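Section 4: Pairing controllers and setting up player profiles

Read this section once the Meltel console is connected to your television and the first system update has finished. If the update is still running, wait for the home screen to appear before you go on.

Pairing the first controller

1. Turn on the console with the power button on the front. The light changes from amber to white.
2. Hold the Link button on the top edge of the controller for 2 seconds. The ring around the button starts to flash.
3. Press and release the Link button on the console. You have 90 seconds to do this before the controller stops searching.
4. Wait for the ring to stay lit. The controller buzzes once and a number appears in the corner of the television picture.

Note: Controllers sold with the console are paired at the factory. If yours shows a steady ring when you turn it on, skip to Creating a profile.

If the ring keeps flashing after step 4, move the controller closer to the console and start again from step 2. Metal shelving and wireless routers can shorten the range, so try the console on a different shelf if the problem comes back. A controller with a low battery will not pair at all. Charge it with the supplied cable until the ring turns white. 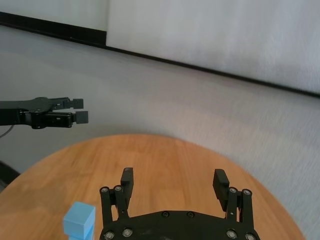 Adding more controllers

Repeat steps 2 to 4 for each extra controller. The console gives each one the next free number. To change the order, open Settings, choose Controllers, then Player order, and press any button on each controller in the order you want.

Older Prellness controllers can be used, but they do not support motion control or the headset socket. Connect them by cable the first time. The console updates them and they work without the cable from then on.

Caution: Do not unplug a controller while it is being updated. The update can take up to 12 minutes and the ring flashes amber until it is done.

Creating a profile

1. From the home screen, choose Profiles, then Add new.
2. Pick a name of up to 17 characters. Spaces count. The name can be changed later, but not while a game is open.
3. Choose Local or Online. A local profile keeps its saved games on this console only. An online profile also copies them to your Clinircombe account.
4. If you chose Online, sign in or follow the prompts to open an account. Keep your recovery code somewhere safe.
5. Choose a picture and press Done.

You can turn a local profile into an online one at any time — go to Profiles, select the name and choose Link account. An online profile cannot be turned back into a local one without deleting it first.
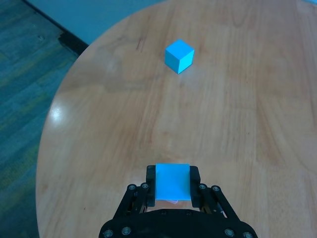

Child profiles and spending limits

A child profile must be linked to an adult profile on the same console. Set up the adult profile first.

1. Sign in with the adult profile and open Family.
2. Choose Add child and enter the date of birth. The console sets an age limit for games to match.
3. Set a daily playing time, or leave it at No limit.
4. Set a monthly spending limit. The default is nil, and every purchase is refused until you change it.
5. Enter a four-digit PIN. You will be asked for it whenever you change these settings.

Note: Spending limits cover the Marciniak store and purchases made inside games. They do not cover subscriptions that were already active on the account. Check these under Account, then Subscriptions.

Removing a profile

Open Profiles, select the name, choose Remove and confirm. Saved games in a local profile are erased and cannot be recovered, so copy anything you want to keep to a USB drive first. The steps for copying saved games are in Section 6.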